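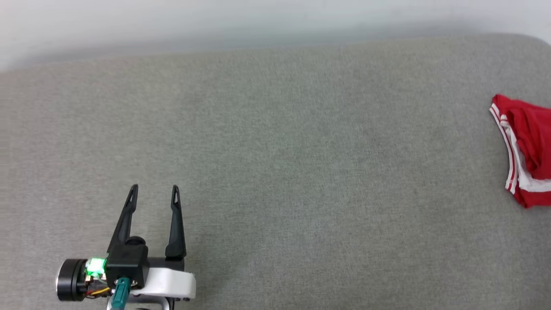
Gray bench, back room, January

Quick page before I lose the notes. We're picking a fabric for the Henlow bench and this is the gray weave. Light and darker threads mixed, a bit speckled, reads as plain gray from the door. Wall stays off-white, decided, not reopening that.

Crumpled red garment on the right. Good color against the gray tho.

Other options were Bunis (too blue) and Sora (nice, but 84 a yard, no). Need 7 yards with the piping, maybe less if we skip it. Nnamdi Onyeka wants to skip it.

Still to do: feet, a throw, something for the wall. More pics when the 2 cushions get here, proably end of the month.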